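Week 2 Handout: Profiles of Broadcast Personalities

Instructor: Zdzisław Tomaszewski

2 Shares | 0 Comments

This handout accompanies the second lecture on entertainment and media writing. Students should read it before the seminar and bring a draft profile of 2,000 words.

1. The purpose of a profile

A profile presents a working broadcaster to readers who may know the face but little of the career. It should establish early on which program the subject presents, for which station, and since when. The Mernine Evening Report, used in class, had two presenters during its final season, and several published profiles confuse their starting dates. Check such dates against the station's own announcements.

2. Career before private life

The usual order is training, first position, present position, and then family. Age, marriage and salary attract many readers – they are also the facts most often copied from one website to another without a source. Estimates of personal wealth will not be accepted in this course unless the method behind them is given. 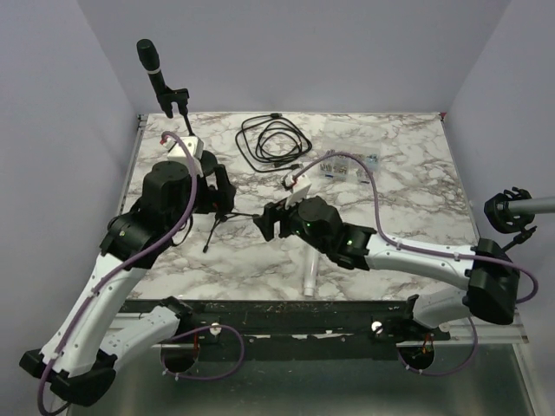 Where a subject has spoken about family in an interview, quote the interview and name the outlet. Where the subject has not, the profile should say nothing. Phrases such as "is believed to be married" are to be removed.

3. Tone

Praise must be attached to something the subject has done. "An inspiration to many" tells the reader little; a sentence on the Flornico flood coverage, with the hours on air and the award that followed, tells a good deal more. Avoid addressing the reader directly, and do not announce what the next paragraph will contain.

4. Reading and assignment

Read the Bodnár and Ornov profiles in the course packet. Mark every statement that lacks a source and write a short note on how each might be confirmed. Notes are due at the start of the February seminar. Late work will be marked down by one grade.

2 people found this useful | Share | Print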